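3.2 Oberflächenglanz und Ablesbarkeit der Maserung
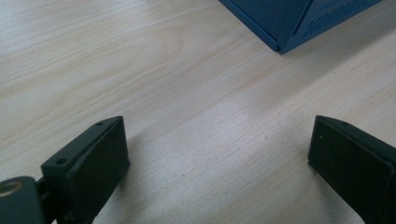 Abb. 4: Helle Holztischplatte mit feiner, welliger Maserung und aufgehelltem Reflexbereich; am oberen Rand eine blaue Schachtel.

Die Beurteilung von Holzoberflächen in Innenräumen stützt sich in der Praxis überwiegend auf die visuelle Prüfung durch Fachpersonal. Hattori und Kikuchi haben darauf hingewiesen, dass die Übereinstimmung zwischen den Prüfenden bei hellen, schwach gezeichneten Hölzern deutlich geringer ausfällt als bei dunklen. Als Ursache nennen sie die gerichtete Reflexion des Deckenlichts, die den Kontrast zwischen Früh- und Spätholz herabsetzt. Eine solche Aufhellung ist in Abb. 4 zu erkennen: Das Holz wirkt im Reflexbereich leicht gräulich, zu den Rändern hin wärmer und etwas dunkler.

Für die vorliegende Untersuchung wurden 3.238 Einzelurteile aus der Erhebung Mornura ausgewertet. Die Prüfenden bewerteten jede Fläche unter zwei Einfallswinkeln der Beleuchtung, 40 Grad und 60 Grad, jeweils gemessen zur Flächennormalen. Zwischen zwei Durchgängen lag eine Pause von drei Minuten, um Gewöhnungseffekte zu begrenzen. Die Urteile wurden auf einer ordinalen Skala erfasst und getrennt nach Standort – Evton und Kinoshita – zusammengeführt.

Bei dem flacheren Lichteinfall stuften die Prüfenden den Glanz durchweg höher ein, während die Deutlichkeit der Maserung niedriger bewertet wurde. Der Unterschied blieb auch dann bestehen, wenn die Reihenfolge der Durchgänge vertauscht wurde. Zwischen den Standorten ergaben sich hingegen nur geringe Abweichungen, die sich überwiegend auf die unterschiedliche Wandfarbe der Prüfräume zurückführen lassen. Der Einfluss der Oberflächenbehandlung, insbesondere von Öl gegenüber Mattlack, wird in Abschnitt 3.3 gesondert behandelt.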